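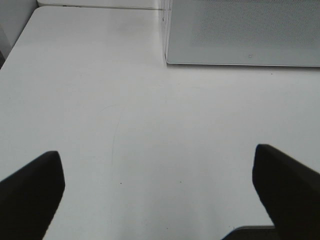 Matte white tabletop under even light, with a few tiny marks.

Matte white surfaces: removing small marks

A matte finish scatters light, so faint marks are easiest to find with a lamp set low at one side. Check the surface before wetting it.

1. Dust with a dry microfiber cloth.
2. Mix 5 ml of dish soap into 600 ml of lukewarm water. Wring the cloth until it no longer drips.
3. Wipe in straight, overlapping passes. Circular rubbing under pressure polishes the finish and leaves a shiny patch.
4. For marks that remain, hold a damp cloth on the spot for about a minute, then wipe again.
5. Rinse with plain water and dry at once.

Do not use scouring powder, steel wool or melamine sponges – all three are abrasive. Test any solvent on the underside first.

Scratches will not wash out. If a fingernail catches on the mark, stop cleaning. Wet-sanding with 2500 grit suits some solid materials but will cut through a thin coating.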